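Planitdale Tenants' Newsletter

September 14, 2025

## Setting up a work table at home without wrecking your back

Several people in the Admasu building have asked for a follow-up to the talk Clémence Guérin gave in the ground floor meeting room. She spent most of her career as an occupational therapist and now sees patients at the Testell clinic two mornings a week. Her subject was the kitchen table, and what happens to people who use it as a desk, a sewing table and a repair bench as well as a place to eat.

Her main point was that most dining tables are too high for handwork and too low for standing work. If you sit at one to type or sew, your shoulders creep up toward your ears. If you stand at one to fold laundry or cut fabric, you bend from the waist. Either way you feel it the next day.

The cheapest fix for sitting is a higher seat. A firm cushion will do it, or a folded blanket that doesn't slide. Once the seat goes up, your feet may not rest flat anymore, so put something under them. A thick phone book used to be the standard answer. A low wooden box is better if you can find one, and Tolera Moges in the workshop will cut one to size if you bring him the measurement from floor to heel.

For standing jobs, go the other way and raise the work. A sturdy crate turned upside down on the table gets a cutting board or an ironing mat up to a good height. Clémence suggested testing it by standing straight with your elbows bent. Your hands should come down on the work without your shoulders moving. For heavy jobs like kneading dough, you want the surface a little lower than that.

Light was the second half of the talk. Put the lamp on the side opposite the hand you write or cut with, so your hand doesn't throw a shadow where you are looking. A window to the side is fine. A window straight ahead makes you squint, and one behind you puts a glare on any screen. Kiros Gebreyes asked about ceiling lights, and the answer was that they are good for the room and poor for close work. Most of us over 60 need a good deal more light for the same task than we did when we were young, and a second lamp costs less than new glasses.

There was a long discussion about table surfaces. Plain white or pale tops are easy to work on because small parts and pins show up against them. The drawback is glare, which gets worse with a strong lamp close by. Turning the lamp so it points a little away from you helps. So does a sheet of gray or tan felt under the work. Dark tops hide screws and needles, and people with dark tables were told to put down an old pillowcase first.

Clearing the table matters more than people think. If you have to reach over a pile of mail to get to the scissors, you twist every time you do it. Keep the tools you use most within a forearm's length and put the rest on a chair or a cart beside you. Abenezer Berhe repairs watches at his table in apartment 607, and he keeps everything he isn't using in a shallow drawer that he pulls out next to his knee. He said the drawer came from a dresser someone left by the bins.

The last topic was breaks. Clémence recommends getting up every half hour. Several people said they would never remember, and a kitchen timer was the popular solution. You don't need exercises. Walk to the window, fill a glass of water, shake out your hands and sit back down. If your fingers tingle or go numb during a job and the feeling doesn't pass when you stop, see a doctor.

Vusumuzi Motaung took notes and has typed up the measurements on a single sheet. Copies are in the rack by the mailboxes. If the rack is empty, leave him a note and he will print more. The sheet covers seat height, foot height and lamp position, with a blank column where you can write in your own numbers. It does not cover wheelchairs — Clémence would like to visit those tenants in person, so please contact the office if that applies to you.

We also have 15 of the firm seat cushions from the Osov store, bought at a group price. They are kept in the office and can be borrowed for a week before you decide whether to buy one. Please return them with the cover on.

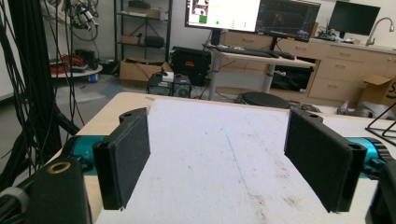

## Laundry room hours

The laundry room will open an hour later for the rest of September while the floor drain is being replaced. Closing time stays the same. The two machines nearest the door are out of use until the work is done.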